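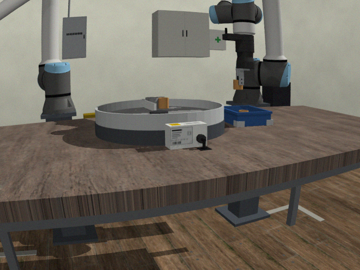

Render: wooden table on gray metal legs, shallow round enclosure left of center.

1/ Notes on table heights for the reading room refit at Plondale. Most of this is arithmetic. Posting it so I can find it again.

2/ The old tables were specified off one drawing and never checked against the chairs. Finished height of the top matters less than the gap between the seat and the underside of whatever runs beneath the top.

3/ A rail under the front edge eats thigh clearance. People measure floor to tabletop, subtract the seat height, and forget the top has thickness and the rail has depth. Then the armrests don't go under.

4/ Measure with someone sitting in the chair. Foam compresses. The Fotgate chairs drop 39 mm under an adult and the Ondano ones drop 2. Same catalog seat height.

5/ Stijn De Smet asked why not just buy adjustable tables. Price, and the span. At 910 mm deep with people on both sides, one side always wants it higher.

6/ Depth, while I'm here. 910 is fine for two readers facing each other with one open book each. It is not fine with two laptops and a lamp base between them. We moved the lamps to the wall.

7/ Curved front edges: nice to sit at, annoying to butt together. If you plan to line tables up later, ask for straight ends and get that in writing.

8/ Leg position. A slanted leg gives you a stable base and takes floor space exactly where a foot goes. Check the footprint at floor level – the plan view of the top won't show it.

9/ Sorin Petkov tried felt pads against rubber feet on the old linoleum. Felt slid when anyone leaned on the table. Rubber left marks by September. We went with rubber and a mat.

10/ Finish: matte. Gloss under ceiling lights puts a glare patch right where the page is. Oil looks better than lacquer for the first year and needs redoing after that. Budget for it or choose lacquer.

11/ Delivery: Chmielewska quoted almost 40 working days, tops and frames shipped separately. Check that the screws come with the frames. Ours came with the tops, in the second truck.

12/ Still open: cable routing. Clips under the rail work until someone crosses their legs. Will add to this thread when the tray samples arrive.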